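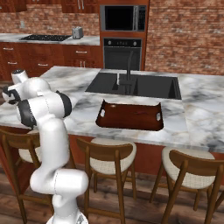 Figure 3. Island unit, white marble top with soft grey veining, black two-basin sink set into the far half, tall tap at the back.

9 min read
14 shares

4. Where the washing-up gets done: results from the household survey

Section 3 dealt with water supply and metering. We turn now to the sink. The question is a plain one: does the place of the sink in the kitchen change how much water a household runs in a day, and who does the running?

4.1 Sample

Forms went to 696 households across Clekside and Havness. Clekside is the older of the two, mostly terraces, sink under the back window and not much choice in the matter. Havness was built up later and has larger kitchens, a fair number knocked through into the dining room. Returns were better in Havness. We did not chase late forms after September, so the Clekside end is thinner than we would have liked. Kurkis was left out altogether (shared boilers, no separate meters).

4.2 Sink position

Three groups: window wall, inner wall, island. Island sinks of the kind in Figure 3 turned up in 41 homes, all of them in Havness. Small group. Treat with care.

Window-wall households washed up by hand more often and left the tap running longer while they did it. Several wrote in the margin that they like to look out. We had no box for that and should of had one. Inner-wall households washed up in fewer, bigger batches, usually after the evening meal.

Island households are harder to read. Most also own a dishwasher, and the two things can't be pulled apart on these numbers. Two-basin sinks were more common here too, and people with two basins said they rinse in the second one instead of under the tap. Whether they do so every day is another matter, the form only asked for "usually".

4.3 Diaries

A smaller group, 37 households, kept a water diary for 5 days using the Sisay sheet (see Appendix B). Diaries and forms agree fairly well on morning use. Evening use is a mess. People forget, or fill in the whole week at once in the same pen. We kept these in but marked them.

The clearest thing in the diaries is vegetable rinsing, which the survey form missed compleatly. In some homes it took more water than the dishes. Any repeat of this work should ask about it seperately.

4.4 Limits

Self-report throughout. No tap meters. Income was asked for but often left blank, so kitchen size is standing in for it and does so badly.

3 comments

Was the Clekside rate adjusted for flats over shops? Can't find it in the appendix.

Veg rinsing, yes. We use a bowl and put it on the beans after.

Table 2 totals don't match the text on my copy, is there a newer version?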